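Pourquoi s'assoit-on sur des chaises ?

Une petite histoire des sièges, pour les lecteurs à partir de 8 ans
Texte : Lurdes Patrício

Tu es peut-être assis en ce moment. Sur une chaise, sur un canapé, sur ton lit, ou bien par terre avec le dos contre le radiateur (c'est ma place préférée en hiver, et mon chat la connaît aussi). S'asseoir, on le fait tellement souvent qu'on n'y pense plus du tout. Pourtant, les sièges ont une longue histoire, avec des rois, des menuisiers, et même un savant anglais qui aimait rouler d'un bout à l'autre de son bureau.

Avant les chaises

Pendant très, très longtemps, les humains se sont assis par terre, sur une pierre plate, un tronc couché ou une peau de bête. Et beaucoup de gens, aujourd'hui encore, s'assoient au sol pour manger, pour discuter ou pour travailler, et s'y trouvent très bien. Au Japon, par exemple, on pose des coussins sur des nattes tressées qu'on appelle des tatamis. Mon amie Yabsira Mekonnen m'a raconté que, chez sa grand-mère en Éthiopie, on s'installe sur de petits tabourets bas pour boire le café, et que la cérémonie peut durer tout un après-midi. Elle dit que plus le tabouret est bas, plus les histoires sont longues !

Le tabouret est d'ailleurs l'un des plus vieux meubles du monde. Les Égyptiens de l'Antiquité en fabriquaient déjà, et certains se pliaient, comme les sièges qu'on emporte à la pêche ou au camping. On croisait les pieds, on tendait un morceau de cuir entre les deux, et voilà. Si tu as un tabouret de camping chez toi, tu possèdes donc un objet que les soldats de l'époque des pharaons auraient reconnu tout de suite.

Le siège du chef

La chaise avec un dossier, elle, a longtemps été une affaire de gens importants. Dans la plupart des maisons du Moyen Âge, en Europe, on s'asseyait sur des bancs ou sur des coffres (très pratiques : on range les draps dedans et on pose ses fesses dessus). Un grand siège avec des accoudoirs était souvent réservé au seigneur, à l'évêque ou au maître de maison.

À Versailles, sous Louis XIV, c'était encore plus compliqué. Il y avait les fauteuils, les chaises à dossier, les tabourets, et des règles très strictes pour savoir qui avait droit à quoi. Une duchesse pouvait s'asseoir sur un tabouret devant la reine, et elle en était très fière. Les autres dames restaient debout, parfois pendant des heures, dans des chaussures qui ne devaient pas être bien confortables. Imagine un peu la même chose à la cantine ! 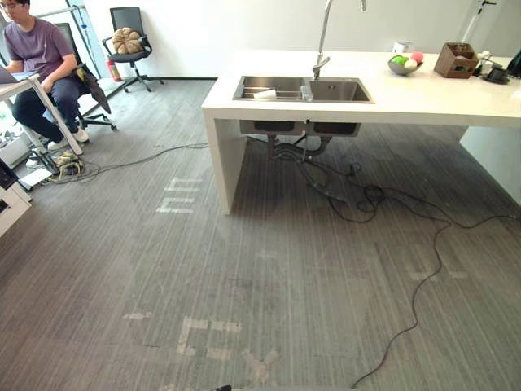 Les chaises à roulettes sont arrivées bien plus tard que les trônes. On raconte que Charles Darwin, le savant qui a étudié l'évolution des animaux, avait fait ajouter des roulettes à son fauteuil, au XIXe siècle, pour passer plus vite d'un spécimen à l'autre. Les bureaux se sont ensuite remplis de sièges qui tournent et qui roulent, et ils ont gardé à peu près la même allure. Regarde le pied de la chaise où travaille le monsieur à l'ordinateur : il se sépare en cinq branches, comme une étoile de mer. Autrefois, beaucoup de chaises de bureau n'en avaient que quatre, et elles basculaient plus facilement quand on se penchait trop. Avec une branche de plus, le poids est mieux réparti. Le dossier en filet, lui, laisse passer l'air, et le dos a moins chaud quand on reste longtemps assis.

Et les coussins, alors ?

Le coussin est sans doute le meilleur ami de la chaise. On l'a rempli de paille, de laine, de plumes, de crin de cheval, et maintenant, le plus souvent, de mousse ou de fibres synthétiques. Les plumes, c'est doux, mais ça s'aplatit et il faut taper dessus pour leur redonner du volume. Le crin, c'est plus ferme, et ça pique un peu quand la toile s'use. J'ai eu une tante dont le vieux fauteuil piquait tellement que toute la famille se disputait pour ne pas être assise dedans le dimanche.

Au XIXe siècle, on a aussi beaucoup utilisé les ressorts. Cachés sous le tissu, ils s'enfoncent quand on s'assoit et remontent quand on se lève. Si un canapé fait « boïng » quand tu sautes dessus, tu sais maintenant qui parle – et tu sais aussi pourquoi les adultes te demandent d'arrêter.

Bien assis, mais pas trop longtemps

Pour être à l'aise, il vaut mieux avoir les deux pieds posés à plat, et le dos soutenu. Si tes pieds pendent dans le vide, glisse une boîte solide dessous. Et puis lève-toi souvent ! Ton corps est fait pour bouger, et la meilleure chaise du monde devient pénible quand on y reste toute la journée. Va chercher un verre d'eau, étire les bras, fais un tour dans le couloir, puis reviens à ta lecture.

À toi de jouer : le tour des sièges

Prends un carnet et un mètre de couturière, et fais le tour de la maison. Choisis 2 sièges très différents, par exemple un tabouret de cuisine et un fauteuil. Mesure la hauteur entre le sol et l'endroit où l'on s'assoit, puis dessine chaque siège de profil. Lequel est le plus haut ? Lequel a le dossier le plus penché ? Demande ensuite à quelqu'un de ta famille quel siège il préfère, et note sa réponse à côté du dessin.

Tu peux aussi inventer le tien, avec autant de pieds que tu veux. Un élève m'a envoyé en septembre le plan d'une chaise à 22 pieds, chacun avec sa chaussette. Je l'ai accrochée au-dessus de mon bureau.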